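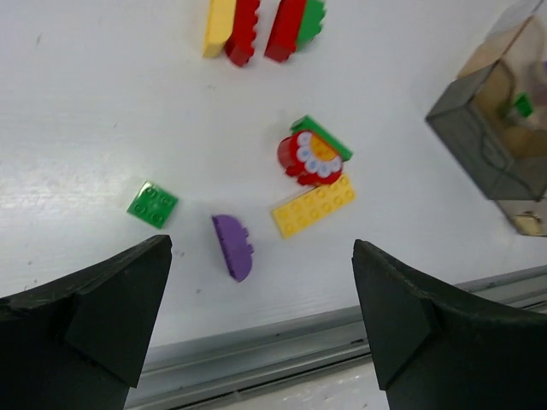
**Dalia Mägi**
*Runs the brick table at Borkowska*

# Brick table FAQ

Hello! I look after the building bricks at Borkowska, the play and craft room on the first floor, and these are the things people ask me most. I've put the answers in the order I tend to get the questions at the door, so if you only want to know about cleaning or donating, skip down. If your question is missing, ask me at the next session and I'll probably add it.

## When is the table open?

Every weekday afternoon from 3 until 6 during term. In the holidays we open in the morning as well, and the times go up on the door a week before. November is our busiest month by miles (rain, dark afternoons, everybody wants to be indoors), so it's worth coming early if you'd like a seat by the window.

## Do we need to book?

No, just turn up. Groups of more than 6 should send me a note first so I can put out a second table. We've had whole birthday parties arrive on foot with balloons, and I loved it, but there weren't enough chairs!

## What kind of bricks do you have?

All sorts. There are the ordinary studded blocks in red, yellow and green, the flat plates, and then the odd shapes, which are the ones I get excited about. The purple half-round piece is a favourite of mine – it has a curved edge one side and a straight row of studs on the other, and I have seen it be a rising sun, a slice of plum, a hedgehog and the front of a hovercraft. The red round one with white and pale blue dots around a yellow middle gets called "the flower" by everyone, and it's usually the first thing picked up.

We also have wheels, arches, slopes, a few windows and a big tub of bases, which live in the cupboard and come out when someone asks.

## Why do you only put a few bricks out at once?

I used to tip the whole lot onto the table. It made a glorious noise and then most children spent twenty minutes stirring the heap. One afternoon we were short of time and I set out a small handful, well spread, and the building started straight away. I've done it that way ever since. With a few pieces in front of you, you look at each one properly: what does a little green four-stud plate want to be? A lily pad? A doormat?

Anybody who wants more can have more. Just help yourself from the boxes.

## Why is the table white?

So you can see the colours! We had a patterned cloth before, very cheerful, and small plates vanished into it. On white even a tiny green square shows up from across the room. It's also easy to wipe down, and if you like taking photos of finished models it gives you a nice plain background.

Please don't draw on it, though. Paper is on the shelf.

## What age is it for?

The pieces out on the main table are for children of three and up, and some of the small plates are fiddly enough that I'd say five for those. Under-threes have their own mat with the large chunky blocks. If you've brought one of each age, sit at the end nearest the mat and you can keep an eye on both.

There's no upper limit. Bartosz Wróbel, who does the sorting with me, is a retired surveyor and his bridges are the envy of the room. Grown-ups, please sit down and build. You don't have to be with a child.

## How do you sort them?

By shape first, then by colour if there's time. I know this is the reverse of what most people do at home, and I will happily argue about it over a cup of tea. When all your reds are together, finding one particular red plate among a hundred other red things is hard work. When all the plates are together, the red one jumps out at you.

Our groups are:

- full-height bricks
- flat plates, any size
- round and half-round pieces
- slopes and arches
- wheels and anything that turns
- decorated pieces
- "don't know", which is the best box to rummage in

That last one has 151 pieces in it as I write. Bartosz counted while waiting for a bus.

## What boxes do you use?

See-through plastic ones, for nearly everything. You can tell what's inside before you take the lid off, which saves a lot of tipping out. The shelving is from Neltia and has held up very well, apart from one shelf that I overloaded and which bowed in the middle (my fault, bricks are heavier than you'd think).

For home I'd go for shallow boxes over deep ones. In a deep box the little plates sink to the bottom and you never meet them again.

## My child only wants to line the bricks up. Is that all right?

Of course it is. A row of upright blocks – yellow, red, red, green – is a perfectly good thing to make. It might be a fence or a queue or a train, or it might be a row because rows are lovely. Try making a second row next to it and see whether yours gets invited in. If it doesn't, leave it be and admire.

## Can you give us some ideas to start with?

Gladly! These have gone down well lately:

- **Garden on a plate.** Begin with one flat plate, any colour, and put one round piece on it as the flower. Then build what lives underneath.
- **One odd shape.** Everybody takes a piece from the round box and has to use it as something different from the person next to them.
- **Same six.** Two people get matching sets of six bricks and build back to back, then compare.
- **Tower for a spoon.** It has to stand up and hold a teaspoon. We have had 9 storeys from this one, and a lot of clattering.
- **Copy the shadow.** Good on sunny days. Put a model on paper, draw round its shadow, and ask someone else to build from the outline.

## How do you clean the bricks?

Warm water, a drop of washing-up liquid, and a swish in a net bag. Then rinse and lay them out on towels, studs down, until the next day. An old toothbrush will get into the undersides. I don't put them in the dishwasher, as we lost some lovely yellow plates to a hot cycle years ago and they've never sat flat since.

Anything with a printed pattern I do by hand with a soft cloth and no scrubbing. The prints do wear off in the end, but you can put off the day.

We wash a few boxes each month in turn, so the whole collection gets done over the year.

## Two plates are stuck together. Help!

Please don't use your teeth! There's a separator tool hanging on a string at each end of the table. Slide the edge between the plates and rock it gently. If you haven't got one at home, put a bigger brick on top of the stuck pair and another underneath, and you'll have something to grip and twist.

## Can we keep a model until next time?

Yes, up to a week. Pop it on the top shelf with a name slip. Half-finished ones are welcome too, and they're often more fun to come back to. After a week it goes back into the boxes, unless you've spoken to me. The Rokum twins have had a harbour up there for a month by special arrangement – it now has a fish market.

## May we borrow bricks?

We have lending bags, 66 pieces in each, with a card inside showing what should be there. You can have one for two weeks. If a piece goes missing, tell me and don't worry about it. The sofa gives most of them back eventually.

## Do you take donations?

We do, and thank you! Mixed bags are fine, and so are incomplete sets, bricks without instructions, and bricks your grandchildren have outgrown. Different makes are welcome as long as they clip together properly. I test new arrivals against a plate from the main box and put the loose ones aside for the craft shelf, where they get pressed into clay or printed with paint (the studs make super dots).

Please leave out anything cracked or chewed. You can drop bags with the front desk any time the building is open, or at Skellora on the corner, where they keep a crate for us behind the counter.

## How does tidying up work?

I ring the bell ten minutes before we close. Finished models go on the shelf, and everything else gets slid along the table to whoever is holding a box. Little ones like being given a single job, so I'll ask for all the round pieces, or anything green. Check under your chair before you go, and your turn-ups too. I once walked home with a wheel in mine.

## Is there tea?

There is, 50p in the tin, and biscuits if Bartosz hasn't been in first. Cups stay on the side table, please.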